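Dikau 3151 Twin-Door Control Cabinet

Supplier: Siddiqui Electrical Supply
Item no.: 3151
Sold as: one two-door set, prewired
Availability: built to order

Product details

The Dikau 3151 is a floor-standing control cabinet for small pump rooms, workshops and water plants. It comes as two tall light-gray cabinets set side by side. The left door carries the supply indicators, the meter and the main selector. The right door carries the operating controls: buttons, lamps and switches laid out in a grid to match your circuit list.

The cabinet is wired and tested before it leaves our shop. You connect the incoming supply and the outgoing loads at the bottom terminals. All internal wires are numbered at both ends, and the same numbers appear on the drawing in the door pocket.

Left door

Three indicator lamps run across the top in amber, green and red. Each one has its own label plate mounted below it. Labels are printed to your wording at no charge if the list reaches us with the order. Replacement labels ordered later are charged per sheet.

A digital power meter sits under the left end of the lamp row. It shows three readings stacked on one screen, so you can compare them without stepping through a menu. The meter is set up through the buttons on its lower bezel.

The main selector is at mid-height. It is a small switch with a white lever and a square black border, with the electrical warning sign directly beneath it. 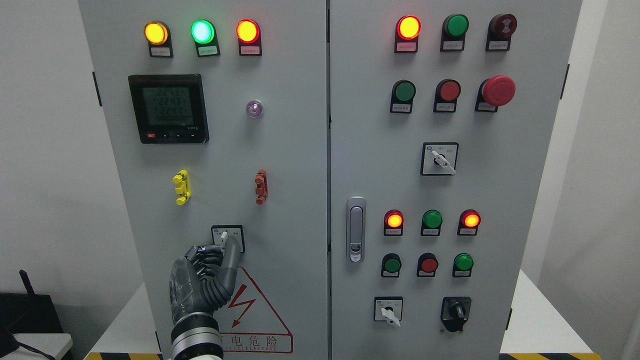
Cheng-en Liao wrote to us that the selector is easy to find but he would have liked a key-operated one, as his cabinet stands in a hallway that tenants use. A key selector can be fitted in the same position. Please ask for option K when you order. It can't be added to a cabinet already in service without changing the switch body, so we prefer to do it in the shop.

Right door

Send us your circuit list and we will return a layout drawing for approval. We do not cut the door until the drawing is signed. Changes after that point mean a new door, and the old one is not refundable.

Installation

Stand the cabinet on a level concrete base or on the optional plinth. Leave enough room in front for both doors to open fully. Cables enter from below through the gland plate. Top entry is available on request.

Connection must be done by a licensed electrician. Switch off and lock out the incoming supply before opening either door. A lit or unlit lamp is not proof that a circuit is dead, so test at the terminals first.

Care

Wipe the doors with a dry or slightly damp cloth. Do not use solvent on the meter screen or the label plates. Have the terminals checked for tightness once a year.

Options

K: key-operated selector
P: steel plinth
T: top cable entry
L: extra label sheet, 15 labels

Delivery and warranty

Lead time is 8 weeks from the signed drawing. The cabinets ship upright on one pallet, and a forklift or pallet jack is needed at the delivery address. Check the doors and the meter before signing for the delivery. The freight charge is $99 within our delivery area and is quoted separately elsewhere.

The warranty covers parts and factory wiring. It does not cover damage from incorrect supply connection.

For layout questions, contact Rosine Huet at the order desk and quote item 3151.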